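Two finger hand or parallel jaw for small cubes? Comparing in sim before we buy

30 Nov 2021
Posted by Adanech Lencho
4 min read

Hi all. Short version - I've got to pick a gripper by February and I keep changing my mind.

Longer version. We're a small workshop in Jernport, light sorting work, small parts going from one container to another. Currently a Kneath arm with the plain parallel jaw that came with it. Works fine for anything that sits flat on a surface. Rubbish at getting small things out of bowls and cups, the jaw body hits the rim before the tips get down to the part. We lose a lot of time on it.

The other option is the Morkley jointed hand. Long finger, shorter thumb, looks a lot more like a hand than a clamp. It's dearer and it's slower to close, but on paper the finger gets down inside things.

Not allowed to buy both. So I've been running the two of them in simulation, same table, same tasks, same start positions. Did 160 goes with each on the cube-in-a-bowl task. Also 385 on the flat pick, parallel jaw only, mostly because I left it running over lunch and forgot.

What I've seen so far:

Parallel jaw, flat pick - no complaints at all.
Parallel jaw, bowl - bangs the rim unless the cube is bang in the middle. If it's near the wall, forget it.
Jointed hand, flat pick - ok but fussy. Cube sometimes squirts out sideways when the thumb arrives late.
Jointed hand, bowl - much better than the jaw, but some goes the arm comes in at a daft angle and the finger ends up miles from the bowl. Sort of hovers about and then times out.

Questions then:

Is the squirting a real thing or just the sim being the sim? Friction is whatever the default was, I havent touched it.

Is the daft angle a hand problem or a controller problem? I'm using the Kudero controller with the stock settings for both. Only swapped the hand model and the tool offset.

And camera. I've got one fixed view looking at the table from high up. Is that enough to judge a gripper by or do I need a second one low down?

Any help welcome, even "you're doing it wrong". Sorry for the wall of text, typing this between jobs.

kettle_and_crimps

Get the jaw with longer fingertips. We printed some, took an afternoon. Jointed hands are lovely until a tendon goes and then your whole line is stood still. Wouldn't bother with the sim at all tbh, just try it on the real bench with a borrowed bowl from the kitchen.

NorthBenchNeil

Bit of a long one, have been through nearly the same thing so bear with me.

Squirting first. Could be either. Default friction in most sims is on the slippery side and the contact on a tiny cube is bad anyway, one corner touches first and off it goes. Turn the friction up, run the same starts again, see if it mostly goes away. If it does, put it down to the sim. If it doesn't, look at the closing order. On ours the thumb started moving a fraction after the finger, so the finger was just shoving the part along. We told it to bring the thumb in first and hold it, then close the finger against it. Slower but much fewer escapes. Real hand did the same thing when it came, so I'd trust the sim on that one, less so on the exact numbers.

Daft angle. I'd bet on the controller, or more exactly your tool offset. With a parallel jaw the offset is dead simple, it's the point halfway between the tips. With a jointed hand where is it? Palm? Fingertip? Halfway between finger and thumb when closed? If you've left it at the palm the arm will happily bring the palm somewhere sensible and leave the fingertip sticking out over something else. Pulled up one of my old runs to show what I mean.

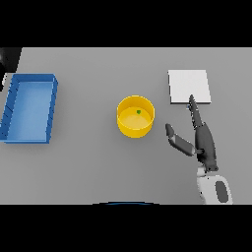
Fingertip at the edge of the white pad, green cube still in the yellow bowl.

Look where the thumb is compared to the finger. Thumb's a short way off the bowl, long finger is pointing right off past it towards the far side. No good to anyone if the cube is what you're after. I moved the offset to the pinch point, meaning where finger and thumb meet when shut, and reran 231 starts. Wayward ones dropped to 6, and those were all starts with the arm folded up tight. So do that before you blame the hand.

Also, check your approach direction. Stock settings on a lot of controllers let the wrist roll however it likes as long as the point gets there. For a bowl you want to come down from above, fingers pointing down, so pin the roll and the tilt and only let it be lazy about the rest. You will lose a bit of reach at the far side of the table. Worth it.

Camera. The high view is fine for seeing which way the hand has gone. It's poor for height. You can see a fingertip next to a thing and not know if it's touching it or floating over it, I've been caught out by that more than once. Add a low one from the side if your machine can stand the extra rendering. If it can't, print the fingertip height next to each run, does nearly the same job.

On which to buy, I dunno, depends how much of your work is bowls. If it's half or more I'd go for the jointed hand. If bowls are one job in ten then kettle is right and longer tips will do you. One thing I'd disagree with him on is skipping the sim. Found the offset thing on a screen with nothing broken. On the bench that would of been a finger into the table.

Oh and put the cube in different places in the bowl. Against the wall, middle, in the corner where wall meets floor. If all your starts have it in the same spot you're only testing the one pick over and over.

Adanech Lencho

Thanks both. Neil - offset was at the palm. Of course it was. Moved it just now and the first few look miles better, haven't pinned the roll yet. Cube was always in the same place too, whoops, will redo the lot.

Kettle, do you still have the file for the long tips? Would like to put those in the comparison as a third one before I spend any money.

kettle_and_crimps

Somewhere, yes. Will dig it out tonight. They're for the older jaw so check the bolt holes before you print.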